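Wash day odds and ends

I've been fiddling with my laundry routine since February and a few things have stuck. First, turn the machine down to 30. My old Hosero manages perfectly well on it, and the colours last longer (my navy bits especially!).

Give big cloths one good shake before folding, then find the middle and let the rest hang.
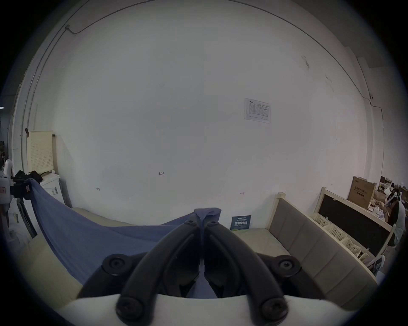

Blue cloth, held at the top.

T-shirts want a bit more fuss. I pull mine straight across the shoulders while they're still damp, smooth the hem with my palm and peg them from the bottom – no peg marks where people can see them. Don't yank at the neck or it'll go wavy.
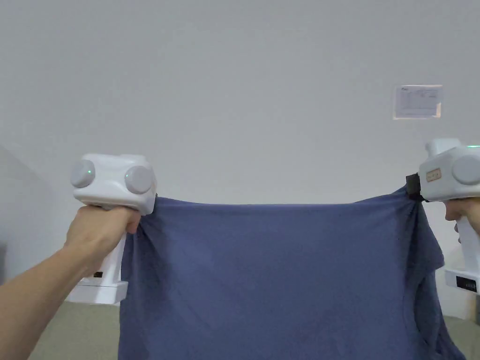
Getting rid of the musty smell

A mug of white vinegar in the empty drum, hottest wash, door left open overnight.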